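Guiding Walks in Small Historic Towns
Handout 3: Planning the Route

Reading for this session: the Skallora walking notes, pages 2 to 26.
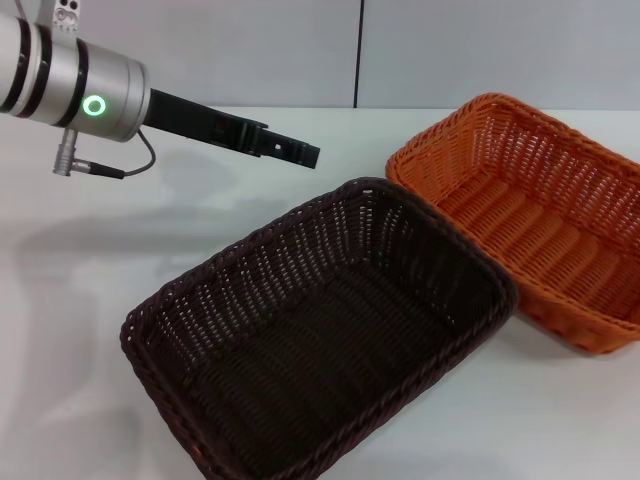

A town walk usually lasts two hours. Plan for 90 minutes of walking and talking and keep the rest for late arrivals, restrooms and questions. New guides nearly always try to fit in too many stops.

Start point
Pick a place visitors can find without help: a main gate, a fountain, the steps of the town hall. In Skallora we use the lower gate. Avoid the bus lot, where engines make it hard to hear.

Order of stops
Do the climb early. Skallora has a long stair of around 26 steps behind the market — slow for older guests, so allow a rest at the top. The church closes at noon and should come before the city wall.

What to say at each stop
Stand where the group has shade and can see the building. Give the date, who paid for it and what it was used for. Three minutes is enough at most stops. The gate can take longer, as it has been rebuilt twice.

Groups with children
Cut the museum. Walk the wall as far as the second tower and come back through the gardens.

August
Start at 8:30. The wall has no shade after ten, and the drinking fountain near the tower is sometimes shut off.

Assignment
Write a route for Satomora or Binico with no more than seven stops. Mark the restrooms, the steep parts and one place to wait out rain. Bring a printed copy — we will walk two of the routes as a class.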